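Scripture memory: word-perfect or gist?
Last updated 2020-11-13

Clistdale
Our small group is restarting memorization in March and I'm writing the plan. Proposed standard: one passage per week, word for word, one translation, reference spoken before and after. Anything looser is hard to check. Last year we accepted paraphrase, and by Easter most of us were quoting three translations blended together. Objections welcome. 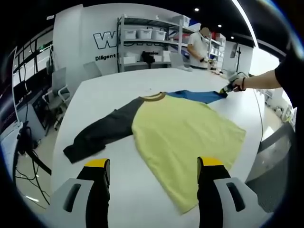

Nadja Wyss disagrees with the word-for-word rule. Her position is that a person who can give the argument of Romans 8 in order knows it better than one who recites ten verses and can't say what the "therefore" refers to.

Furnus
I'd keep the exact wording but cut the load. A passage a week is too much if nothing is reviewed. My schedule is new material on Monday, then the same verses daily for 10 days, then weekly, then monthly. 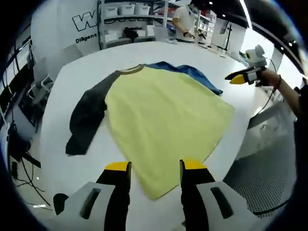 The monthly step is the one people drop. I have some 400 verses on cards and perhaps a quarter of them would be gone without it. Short sessions also work better for me than one long one – I do mine before breakfast.

Mekonnen
Which translation matters more than the schedule. Pick the one read aloud on Sundays. You get free repetition.

Clistdale
Agreed on translation. Not agreed on gist, Nadja. The order of the argument is in the words. Change "in" to "by" in Ephesians 1 and you have changed the claim.
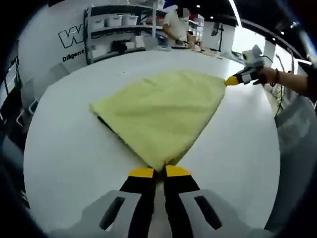
I would accept a two-part check: recite the passage, then state in one sentence what it is for. Failing the second part means repeating the week.

Nadja Wyss
"Failing" is the word I object to. Shireen Naidoo left our last group over exactly that. She knew the text and froze when it was her turn to speak.

Furnus
Then let people write it out. Same accuracy, no audience.

Zoratgate
We did written checks in pairs. Partners swap papers and mark only the differences, no score.
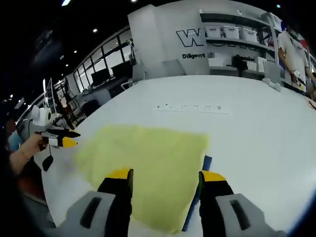

The pairs stay fixed for a month. Long passages get split at the paragraph, never in mid-sentence, and the first line of each section is learned separately as a cue.

Clistdale
Written option added, pairs adopted. Word for word stays.

Nadja Wyss
Still think that's wrong, but I'll do Romans 8 your way.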